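Setting the Table in Software

At Pambridge, a planning team is teaching a two-armed machine to decide what it should do before it moves

December 16, 2019

The dining room used by the Sirkus project exists only in a computer. It has a table, a door, a window and a floor, and its dishes are put back where they started each time a trial ends. In this room the robotics group at the Pambridge Institute tests Irik, the planning software it has been building for household robots with two arms.

Oliwia Rutkowska, who leads the planning group, describes the purpose of the work in modest terms. "We want the robot to have a workable plan before it touches anything," she said. "If it must change that plan, we want to know what caused the change and how long the change took."

Clearing a table is a task most people perform without attention. For a planner it is a chain of linked decisions. A fork lying beside a pot may have to be moved first, or it may be left alone if the hand can approach from another side. A plate that lies flat offers very little for two fingers to hold. Each choice of hand narrows the choices that follow, and a poor decision early in the task may not show its cost until several steps later.

Irik handles these decisions in two layers. The upper layer works with a list of objects and the relations among them, and it proposes an order of work. The lower layer tests each proposed step against the shape of the arms and the furniture. When a step cannot be carried out, the lower layer returns a reason, and the upper layer must take that reason into account in its next proposal. Earlier versions returned only a failure code, and the planner would often propose the same step again.
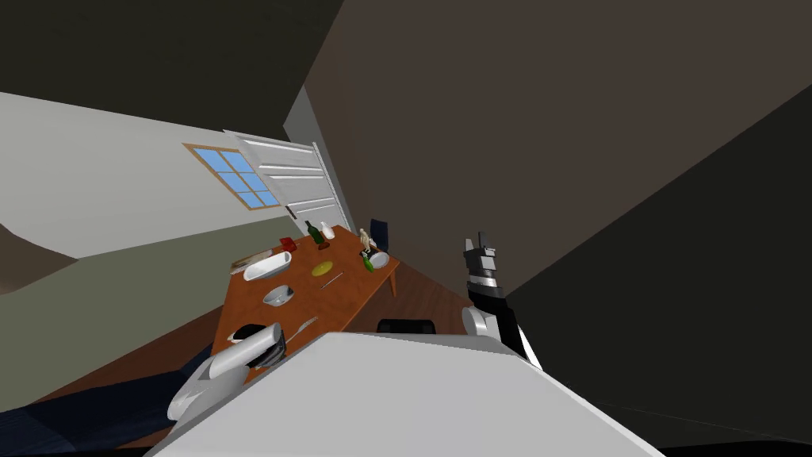 What the Robot Can See

The second part of the project, a perception module called Mollah, supplies Irik with its list of objects. The simulator already knows the position of every item exactly, and for the first stage of development the group allowed the planner to use that knowledge. In July the practice was ended. Irik now receives only what Mollah can recover from the simulated cameras, including its errors.

The effect on the planner was considerable. Objects at the far end of a table may stand close enough together to be reported as one. The robot's own body and hands can cover things that are well within reach. Mollah therefore keeps a record of items it has seen before and marks each with a level of confidence, which falls as time passes without a new sighting. Irik may spend a motion on improving its view if the confidence in an item it needs has dropped too low.

Views taken near the hand present a separate difficulty. Close to a surface, a camera may return an even field of color with no edge by which to judge distance. Mollah gives such views little weight and relies on the measured positions of the joints until more detail is available.

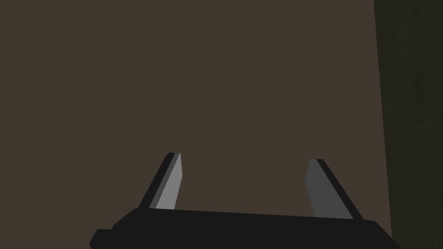 A simulated two-finger gripper in the open position, against a plain brown surface.

The standard test set contains 96 room layouts, and each new version of the software must run through all of them before it is accepted. Logs are stored with the random seed used for the run, so that any engineer in the group can replay a failure step by step. Rutkowska regards the replay tool as one of the most useful products of the project, although it was written in six days and was meant to be temporary.

Work for the coming year will concentrate on timing. At present one arm often waits while the other finishes, even when their paths would not cross. The group plans to let Irik schedule both arms together and to revise that schedule while they are in motion. A trial version is running on a small part of the test set, and its results will be reviewed before the remaining layouts are added.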